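Chapter 4
Harvest Days and How People Keep Them

I grew up thinking every town had a harvest supper. Mine did, each September, in a hall that smelled of apples and floor wax, and I was well into college before I found out that my roommate's family had never been to one! That surprise is pretty much why I wrote this chapter. Holidays feel like facts of nature when you're a kid, and then you meet somebody whose year has a completely different shape.

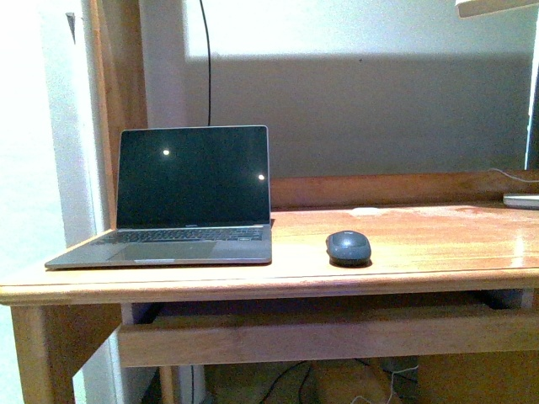
4.1 A Supper in Vevholm

Let's start small. Vevholm is a farm village of 387 people, and on harvest night 300 of them sit down to eat together -- the rest are cooking, or too little to stay up. They carry in the last sheaf of rye, the oldest farmer cuts the first loaf, and then there's a very long song that I never did learn (I've been four times).

My friend Gyu-bin Heo came along on my second visit and kept comparing it with Chuseok, the Korean autumn holiday, when families share food and honor their ancestors.
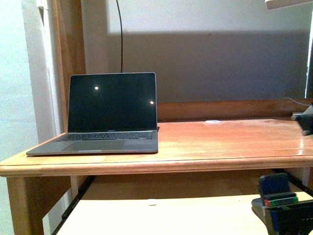 We argued over that one all the way home. Are these the same kind of holiday, or do they just land in the same season? Chuseok follows the lunar calendar, so its date moves around, while Vevholm simply waits until the rye is in. Keep that difference in your head as you read on, and write down how your own family picks its dates -- you'll want those notes for section 4.2.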